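Bench Readiness Checklist for Tidying Chores, With Comments
Girent Home Automation Group, working copy, revised September

This is the list we go through before we let an arm near a chore, and again before we tell anybody the chore can be done by a machine. It started as a single page and has grown a good deal, mostly in the comments, so please bear with it. The chore on this copy is the small-parts tidy: thin colored pieces left on a table, to be picked up one at a time and put away. It sounds like nothing at all, and a five-year-old does it while talking about something else.

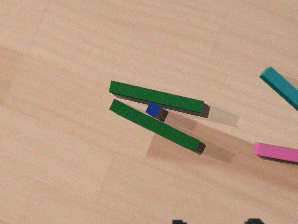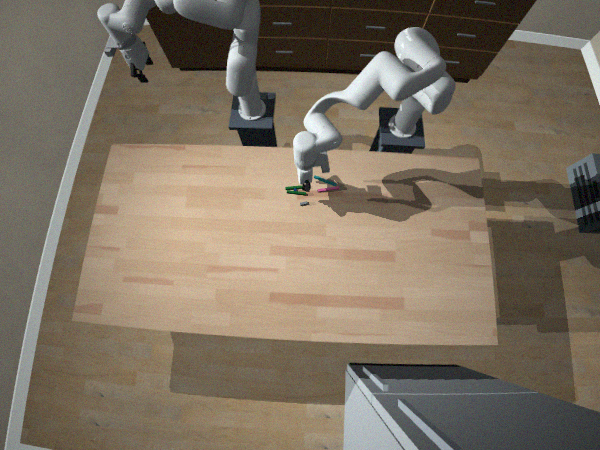 The small-parts tidy, in simulation.

Section A - Work surface

A1. Surface clear of anything that isn't part of the chore. PASS
Comment: Please do look properly, even in simulation. Leftovers from an earlier setup have a way of staying in the file, and the arm will happily plan a path around something you forgot you put there.

A2. Pieces can be told apart from the table by color. PASS
Comment: Greens, blues and pinks on pale wood are about as kind as it gets. Real kitchens are full of wooden spoons on wooden boards, and I would love for us to try that before we congratulate ourselves.

A3. Shadows checked for confusion with objects. PASS WITH NOTE
Comment: Strong light gives strong shadows, and the arm throws a big one of its own across the tabletop. Run the check again with the light moved. The Erinia bench has a window right beside it, and the afternoon sun there has spoiled more grasps than any bug in our code.

Section B - The pieces

B1. Every piece is narrower than the open gripper when taken across its short side. PASS
Comment: Across the short side is the important part. We had a planner that was very fond of trying the long way, bless it.

B2. Pieces are spaced so the fingers can get down on both sides. FAIL
Comment: The small blue block sits in between the two green bars, and I don't see a comfortable way to reach it first. You or I would nudge a green one aside with a fingertip and never notice we had done it. For the machine that is a separate skill, and it has to know that it's needed. Take a green bar out first, wait for everything to settle, look again, and only then go for the blue.

B3. A plan exists for a piece that gets pushed instead of picked. PASS WITH NOTE
Comment: The plan is to look again and start over, up to 20 times. That is patient, but I would not call it housekeeping. If it needs more than a handful of tries, I'd like it to stop and ask for help.

Section C - The arms

C1. Fingertips stop above the tabletop and do not press into it. PASS
Comment: Thin pieces lie low, so the margin is small. On the Michailidis grippers we put a soft pad on each tip and slept better for it.

C2. The second arm is parked away from the table when it has no job. PASS
Comment: Two arms are lovely for folding towels. For this chore, the spare one is mostly something to bump into.

C3. Reach checked to all four corners of the table. NOT DONE
Comment: Everything so far has been near the far side, within easy reach. People drop things at the front edge too, so please finish this one before the next review.

C4. Stop button tested by the person who will be standing there. NOT APPLICABLE in simulation
Comment: It becomes the very first line on the list once we move to the real bench at Fustden. Test it by hand, every morning, even if you tested it last night.

Section D - Is it a chore yet?

D1. Run at least 400 times without a person stepping in. NOT DONE
Comment: The log stands at 1845 attempts in all, but with restarts scattered all through them. I know that number looks grand on a slide. Please leave it off the slide.

D2. Finishes in a time a household would put up with. FAIL
Comment: My own view, and you're welcome to argue with me over coffee, is that slow is fine if it happens while you're out. Slow and needing to be watched is worse than doing it yourself.

D3. Leaves the room no messier than before. PASS WITH NOTE
Comment: Count the pieces at the end, and check the floor on the real bench as well as the table.

Result for this copy: HOLD. Fix B2, finish C3, then repeat Sections B and C before starting the long run in D1. File under job 2908 and keep the earlier copies with it.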